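Building Operations 2: Corridors and Shared Passages
Handout for Session 4

Required reading: the Tonder checklist, sections 1 and 2.

A corridor is first of all a route of travel. Furniture placed in it, even for a short time, becomes part of that route and must be assessed as such. Students should be able to name the items commonly found along a corridor wall and to state which of them belong there permanently.

Fixed items include lighting, electrical outlets and fire extinguishers. Movable items include chairs, carts, boxes and personal clothing. An office chair on casters requires particular attention, as it can roll into the path of travel or in front of safety equipment. A jacket left over a backrest usually indicates that the chair is in regular use – the owner should be asked before it is moved.

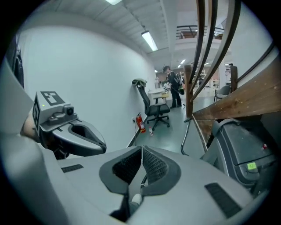

Pylyp Derkach would go further and allow no seating at all in a passage: a chair that is tolerated for one afternoon, in his view, will still be there in January. The course does not adopt this rule, but students may defend it in the written assignment.

Cables running down from wall outlets should be kept close to the wall and should not cross the floor. Extinguishers must remain visible and within reach at all times.

Assignment: survey one corridor in the Jinditz building and submit a plan with all movable items marked. The assignment carries 20 points. Submit to Nazanin Mousavi before the next session.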